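Teaching the arm to clear the table, part whatever this is

Tue 20 June

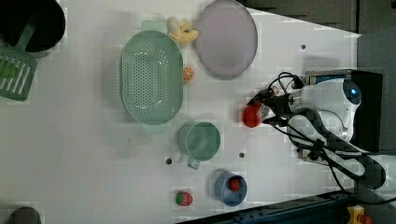
So I finally got a whole free weekend on the arm, and I want to write it up before I forget which settings I changed (last time I didn't, and paid for it with two evenings of squinting at my own config files).

Quick catch-up if you're new. I rent a corner at Rinley, the shared workshop over by the rail yard, and my long-running project there is called Stident. The idea is that you say "put the strawberry in the bowl" and the arm goes and does it. The software is all mine, for better or worse. The toy food came from my niece's play kitchen and I've promised to give it back in July, so there's a deadline now!

Saturday was all calibration. The overhead view and the arm disagreed about where the table was, and every grasp came in a bit short. I spent hours blaming the math. Then Qusai Nimri, who has the bench behind mine, wandered over with his coffee and asked if I'd re-run the hand-eye routine after moving the mount. I had not. Twenty poses later it was fine, and I owe him lunch.

Sunday was the fun part. I recorded 200 pick attempts with the gripper and 157 of them were good, meaning the thing got picked up and set down where I asked. I'm really happy with that! The round red fruit is the easy one, the fingers just close on it and off it goes. The citrus slice is a pain because it's so flat, and the banana with its peel hanging open is worse. My grasp planner loves to go for a flap of peel, and I can't blame it, the flap looks like a great handle.

The colander has its own problem. All those little holes make my segmentation think it's a bunch of tiny objects, so I've been merging masks by color. It's a hack. The slotted spatula gets the same treatment, and it mostly works unless something else pale green is nearby, like, say, the mug. Yes, I bought a matching mug. I wasn't thinking.

Cables are next on the list. They loop around too much for my taste and I slowed the wrist down to 20 percent just so I could relax. I've got some clips and a length of sleeve on order, and if I route everything along the upper side I should be able to turn the speed back up.

After that I want to try stacking: mug onto plate, fruit into bowl, all from one command. I'll post the config once I've cleaned out the swearing in the comments.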